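客房浴室毛巾杆的清洁与毛巾悬挂操作说明

适用范围:Plirnwood 公寓酒店各楼层客房浴室
编制:客房服务部
审定:Tormod Strand
修订日期:2018年6月8日

一、目的

为统一各楼层客房浴室的毛巾悬挂方式,减少毛巾滑落、久湿不干及墙面水渍等问题,特制定本说明。客房服务人员在日常整理和退房清扫时均应遵照执行。浴室改造期间暂停使用的房间,恢复使用前须按本说明重新检查一次。

二、准备物品

干净超细纤维布两块,中性清洁剂一瓶,小号软毛刷一把,当日更换的毛巾。清洁剂统一使用仓库配发的 Sililent 中性型,按瓶身标示稀释。不得使用含氯漂白剂、钢丝球或研磨膏,深色杆件表面一旦划伤,无法现场修复。

三、清洁毛巾杆

1. 取下杆上全部织物,放入布草车,不得搭在洗手盆边缘或浴缸沿上。
2. 用手轻握杆身中部,检查是否松动。如有转动或晃动,暂停悬挂,填写报修单交工程部处理,服务人员不得自行拆卸支座。
3. 将超细纤维布用稀释后的清洁剂浸湿、拧干,自杆身一端向另一端单向擦拭。
4. 用软毛刷清理支座底板与墙面交接处,该处容易积存毛絮和皂垢。
5. 以清水布复擦一遍,再用干布擦干。墙面如有溅水,一并擦净,尤其注意墙板接缝,不得让清洁剂沿缝流下。

四、悬挂毛巾

单条毛巾搭于杆身一侧,靠近支座,另一侧留空,供客人放置自用毛巾。面巾沿长边对折后搭放,前后两面长度大致相等;浴巾较厚,不再对折,展开搭放即可。客人入住期间仍在使用的毛巾,整理时不强求折线整齐,只需确认其搭稳、不触及地面。
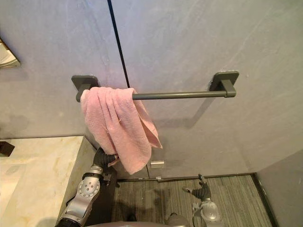
图一 搭于深灰色毛巾杆左端的粉色毛巾

悬挂时应同时检查毛巾表面。毛圈织物偶有线头外露,应以小剪刀贴根剪去,不可用手拉扯,以免抽丝。发现破洞、染色或明显硬化的毛巾,单独装袋,退回布草房登记。

五、毛巾的洗涤与更换

新毛巾首次使用前须单独洗涤,深浅色分开。粉色及其他浅色毛巾的洗涤温度不超过标签规定,不加柔顺剂,柔顺剂会降低毛圈的吸水性。烘干后应抖松再折叠,不得在潮湿状态下堆放。

住客毛巾按客人要求更换,退房后一律更换。用于补货的 Öberg 面巾与 Trira 浴巾分架存放,领用时在登记表上注明楼层和数量。

六、常见问题

毛巾反复滑落:多因杆身残留皂液,重新以清水擦拭并擦干。
毛巾有异味:检查浴室排风是否开启,将毛巾取回重洗,不得喷洒香氛掩盖。
支座周围出现水痕:擦干后于次日复查,如再次出现,报工程部检查墙面接缝。

七、记录

每间浴室完成后,在楼层清扫表“毛巾及五金”一栏签名。报修事项须写明房号、位置及发现时间,由当班主管于交班前汇总。本说明自修订之日起执行,5月下发的临时通知同时作废。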